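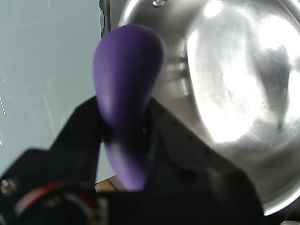
第 53 期

又到翻箱子的时候了!这一期的主角是毛绒蔬菜和几样厨房里的锅碗,凑在一起拍,大的小的、软的硬的,我自己看着挺开心。上期登完旧茶罐以后,Amerley Lamptey 写信来问能不能多放点颜色,好吧,紫色够不够?茄子我是真的偏爱。头圆圆的,往下慢慢收窄,乍一看像一滴水,旁边摆个不锈钢大碗,紫的更紫,亮的更亮。

先说说我为什么迷上玩具蔬菜。小时候家里有一套木头的切切乐,漆掉得差不多了,黄瓜还丢了一半(后来在沙发缝里找到,已经是九月,我都开学了)。长大以后看到这类东西就走不动路,木头的、布的、塑料的都收,收到家里人开始抱怨抽屉关不上。Elikem Alhassan 跟我一样有这个毛病,不过他只收水果,我们俩交换过好几回,他拿一串布葡萄换走了我的梨,我到现在还有点后悔。

也有朋友问,为什么老把玩具和真的锅碗放一起,不配玩具小厨具?试过的,Tornden 那套迷你锅我就有,粉蓝色,锅盖上还带个小蘑菇,单独看可爱得不行,跟蔬菜一摆就太甜了。真锅有分量,金属的反光也好看,软乎乎的东西靠在旁边,反而显得更软。白瓷碗也是同样的道理,越素越好,带花边的我现在基本不用了。

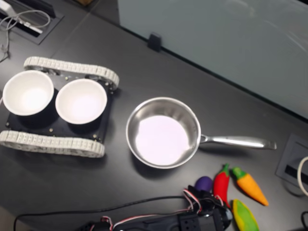 配色这件事我纠结了很久。以前拍东西总爱铺花布,格子的、碎花的,还专门去 Dankwa 的布头摊上淘过一大包,结果每次拍出来都乱糟糟,主角是谁都看不清。后来干脆什么都不铺,效果一下子就好了。深灰的桌面很耐看,红辣椒和橙色胡萝卜放上去特别跳,胡萝卜那把绿叶子也精神,黄绿相间的玉米往边上一躺,颜色就齐了。白碗在另一头,和这堆热闹离得远一点,我喜欢这样留出来的空。要是你家桌子是浅木色的,可以试试一整张深色卡纸,别用反光的那种,亮面的我吃过亏,擦指纹擦到手酸。

再啰嗦两句保养。毛绒面的小东西最怕粘灰,我平时用软毛刷顺着一个方向刷,刷完再拿粘毛滚筒轻轻带一遍,力气别大,容易起球。脏得厉害的话,用温水加一点点洗衣液,拧干毛巾慢慢擦,平放阴干,不要夹着耳朵……不对,是叶子,不要夹着叶子晾!我有一根葱就是这么变形的,现在歪着头站在书架上。不锈钢的就简单多了,洗完马上擦干,水渍就不会留,Vistico 的擦布我用了两年,边都磨毛了还舍不得扔。

老读者可能记得我提过一本 1941 年的家政小册子,里面有一页教人用碎呢料缝胡萝卜,给孩子当玩具。那页我终于找出来了,纸脆得要命,翻的时候大气不敢出。纸样我打算重新描一遍,下一期放上来,想动手的可以先攒点橙色和绿色的布头,巴掌大就够。填充棉别买太蓬的,塞不实,胡萝卜尖会瘪。

投稿还是老规矩,一次两张图,配一两句话,写你自己的玩具和锅碗就行,不用客气,也不用拍得多讲究。上回有人寄来一只毛线大蒜,我喜欢得不得了,已经排进下期了。有谁手里有布做的豌豆荚,最好是能拉开、里面豆子拿得出来的那种,请一定告诉我,我愿意拿两个番茄换!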